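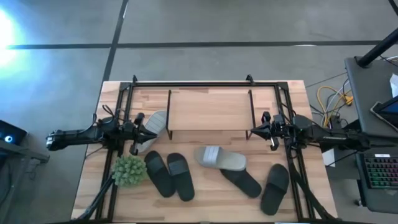

*Slipper-sorting setup on the Leka two-arm kit, rack still empty.*

## Try the shoe rack job before you pay

Stelitz says Leka tidies footwear "out of the box". I'd check.

1. Put the rack between the arms, within reach of both.
2. Scatter the slippers, and let one overlap another — the sales demo never does.
3. Run the job 40 times. Write down every dropped slipper.
4. Move the rack a little and repeat.

If step 4 fails, ask Stelitz who pays for the new setup.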